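Does anyone need a sleep score?

My sister-in-law swears by hers. Every morning the Skimemel app gives her a number, and if the number is low she is tired, even when she came downstairs perfectly cheerful. I borrowed the wristband for 3 weeks in April to see what the fuss was about.

The first thing it told me was that I'd been awake for 109 minutes in the night. Had I? I remember getting up once, for the cat. On the Tuesday it decided I was fast asleep while I was sitting up reading a library book – quite a good one, too.

Pauline Gosling at work says you have to look at the trend and ignore the single nights. Fine, but then why does it buzz at me every single morning?

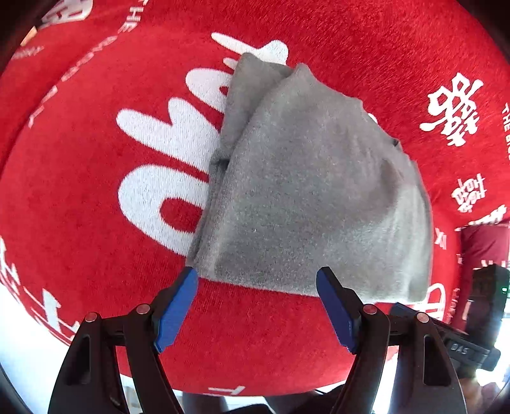
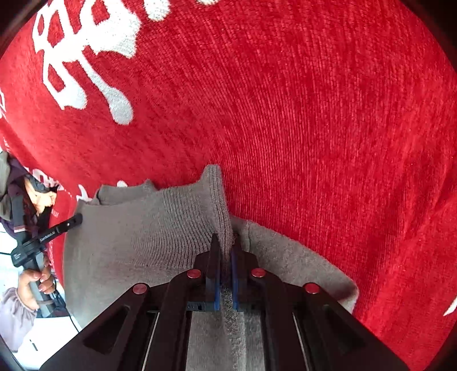
Red plush, both times. No subscription needed.

The paid version promises "deeper insight", and as far as I can tell that means more graphs. I asked their help desk how they know what stage of sleep I'm in from a wrist, and got a link to a page telling me it was "based on 1,000 nights of data". Whose nights? It didn't say.

I gave the band back. Elsie Rowbotham wants me to try magnesium next – she gets hers from Holroyd, in the big tub. I've said I'll think about it.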